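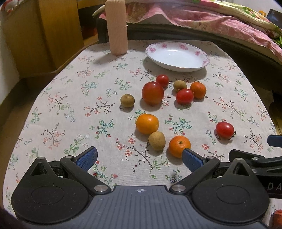

布のテーブルクロスなんて撥水スプレーをかけておけば洗わなくていい、と妹が言うのですが、どうも信じきれません。

布のテーブルクロスに市販の撥水スプレーは意味があるのか
投稿:ねむの木 2025年6月28日
カテゴリ:住まい・掃除>布製品の手入れ

淡い色の地に花柄の入ったクロスを食卓で使っています。ビニールの手触りが苦手で、ずっと布です。困るのは醤油と味噌汁と、あと麦茶。柄のところなら目立たないのですが、無地の部分に落ちるとすぐわかります。

妹が使っているのはGiltisという布用の撥水スプレーで、400ml入りです。缶には「ひと吹きで長期間ガード」「食卓まわりにも」とありますが、長期間が何週間なのか何か月なのか、どこにも書いてありません。「使用環境により異なります」だけです。使用環境で変わらないものなんてないと思うのですが。

Palsideの商品ページも見ました。レビューは星が並んでいるものの、届いた当日に書いたようなものばかりで、「水をはじきました!」で終わっています。知りたいのはその先です。

お聞きしたいのは次のことです。
・洗濯したら効果はなくなるのか。なくなるなら、毎回かけ直すのか。
・水ははじくとして、油や醤油はどうなのか。
・食器やパンをじかに置くことのある布にかけて、気にならないか。
・布の風合いが変わらないか。

うちのクロスは綿で、表示は家庭洗濯可です。「加工済みのものを買い直せばいい」は、できればなしでお願いします。柄が気に入っているので。

参考になった:8

かりんとう屋根

効きますよ。うちはずっと使ってます。全然違います。シュッとするだけなので悩むより試したほうが早いです。

 ねむの木(投稿者)
 ありがとうございます。「全然違う」は、かけた直後でしょうか。洗濯のあとも同じでしたか。

 かりんとう屋根
 洗濯はあまりしてないのでわかりません。汚れないので。

mizuhiki_7

以前、布小物を売る店で働いていました。メーカーの人間でも化学の専門家でもないので、その程度の話として読んでください。

まず洗濯です。家庭用のスプレーは繊維の表面に薬剤を乗せているだけなので、洗えば落ちます。一回でゼロになるわけではなくても、洗剤でふつうに回せばかなり弱くなります。私は「洗ったらかけ直す」前提で考えています。アイロンや乾燥機の熱で撥水が戻ると書いてある製品もありますが、あれは薬剤が残っている場合の話です。落ちたものは温めても戻りません。かけられる温度も布の表示しだいなので、缶の説明だけを見てアイロンを当てないほうがいいです。

次に油。缶に「撥水」としか書いていないなら、油には期待しないでください。「撥水撥油」と書いてあるものは別ですが、それでもドレッシングをしばらく置けば染みます。醤油は水に近いので玉になりやすいです。ただし、熱い味噌汁は冷たい水とはまったく別物です。店頭の実演で使うのはたいてい常温の水ですから、あれを見て味噌汁も平気だと思うのは早いです。それに、玉になった汁も放っておけば沈みます。はじいているあいだに拭ける人には役に立つし、食後まで放っておく人にはあまり役に立たない。私の感想はそこに尽きます。

食品が触れる点は、私なら使いません。「食卓まわりにも」という書き方は、食品がじかに触れてよいという意味ではないと思います。使うなら、パンは皿に置く、くらいの線は引いたほうがいいでしょう。缶の裏にメーカーの窓口があるはずなので、「食品が直接触れる布に使えるか」とそのままの言葉で聞いてみてください。返事がぼかしてあったら、それが返事です。

風合いは、綿だと少し硬くなることがあります。近くから吹きすぎると輪じみのような跡が残ることもあって、淡い無地の部分では目立ちます。裏の端で試して、完全に乾かしてから見てください。吹くときは必ず外か、窓を全部開けて。吸い込むと体によくないという注意書きは、どの製品にもあります。小鳥や小さい子のいる部屋ではやめてください。

参考になった:337

 ねむの木(投稿者)
 くわしくありがとうございます。「長期間」がどこから来た言葉なのか、ますますわからなくなりました。

 mizuhiki_7
 傘や靴と共通の宣伝文句だと思います。傘は洗濯機で洗いませんからね。

縁側ラジオ

上の方の説明にだいたい賛成ですが、費用のことが抜けているので足します。

食卓のクロス一枚にまんべんなくかけると、思ったより減ります。私は別の品で試し、400円近くの小さい缶がほとんど一度でなくなりました。洗うたびにこれをやるのかと思ったら続きませんでした。安く見えても、何回分なのかを出してから買うべきです。

それから、撥水すると汚れが「つかない」と思い込みがちですが、隙間に入った汚れはあります。見えないだけです。うちは8月に、しばらく洗わずにいたクロスを外したら、裏がべたついていました。表がきれいだったので油断しました。

代わりにやっているのは、地味ですがこれだけです。
・同じような布を二枚用意して、汚れたら替える。
・醤油が落ちたらすぐ乾いた布で押さえ、次に湿らせた布で押さえる。こすらない。
・油っぽいものは台所用の中性洗剤を少しつけてもみ、ぬるま湯ですすいでから洗濯機へ。
・汁物の下にだけランチョンマットを敷く。

しみ抜き剤はTremmontの売り場ですすめられたKyeiを買いましたが、醤油に関しては中性洗剤との差が私にはわかりませんでした。古いしみには効くのかもしれません。柄物は色が抜けることもあるので、使うなら目立たないところで先に試してください。

 ねむの木(投稿者)
 二枚で回すのがいちばん納得できました。同じ柄はもう見つからないので、もう一枚は濃い色にします。

 かりんとう屋根
 うちのも裏を見てみたら少しべたついてました。洗います。

 ねむの木(投稿者)
 追記です。メーカーの窓口に、mizuhiki_7さんの言うとおりの言葉で問い合わせました。「食品が直接触れる用途は想定しておりません」とのことで、これはぼかしなしでした。洗濯何回までもつかも聞きましたが、そちらは「使用環境により異なります」でした。妹には転送しておきました。

この質問は解決済みです。返信は引き続き投稿できます。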